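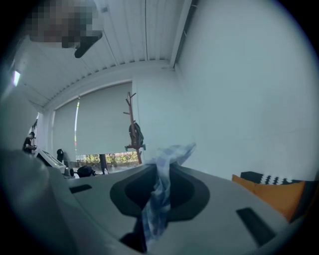
From: Thandeka Mokgethi
To: Westodum rural broadband list
Subject: Re: Masts and the fixed wireless option

Replying to the list so that everyone on the Maluleke side gets it as well.

On Tuesday the list had this:

> I read that the new fixed wireless service will use the same
> masts as our mobile phones. Does that mean it will slow down
> in the evening when everybody is on their phone? And will I
> need to have a dish put on the roof? We are behind the ridge
> and only get one bar in the kitchen.
>
> Also, does anyone know if the old copper line has to be given
> up before the new service starts? My mother's alarm runs on it.

Taking these in order.

Yes, it is the same mast. Tuvisance told us at the December meeting that the home service gets its own share of the capacity, and that phones use the rest. I asked how big the share was and they would not give a figure. They did say the mast at Fondard covers 2,153 addresses, and that the one on our side covers fewer. It will probably be slower between 5 and 8 in the evening, as the present service is. How much slower depends on how many households sign up, and I don't think Tuvisance knows that yet either.

You do not need a dish. The outdoor unit is a flat box, smaller than a dinner plate, which goes on a wall or a pole facing the mast. A single cable runs from it through the wall to the router. There is an indoor version that you stand on a windowsill, but with one bar in the kitchen I would not bother with it. Ask for the outdoor one when you book. The form has the indoor one ticked already, so you have to change it.

The ridge is the harder part. The higher-speed band does not bend over hills very well. The lower band does better but carries less. Three houses on the lower road had a trial unit before the winter, and two of them got a usable signal with the box up at gutter height. The third had to put it on a pole at the end of the garden. The installer should test the signal before drilling anything. If he doesn't offer, ask him to, and have him try both ends of the house. You can cancel at that stage without paying.

On the copper line, no, you don't have to give it up first. They are separate contracts and you can run both for a while. Please don't cancel your mother's line until the alarm company has confirmed in writing that her alarm will work over the new router. Some of the older ones won't, and need a new base unit. The router also goes off in a power cut unless it is on a battery, and the copper line mostly doesn't. We had more than one long cut last year, so I would ask about the battery at the same time. Tuvisance sells one, but you can buy the same sort elsewhere.

I still have no answer about keeping existing phone numbers. I have written to them again and will post the reply when it comes. If anyone has already moved a number across, please say how long it took and whether you lost calls in between.

Thandeka Mokgethi
Westodum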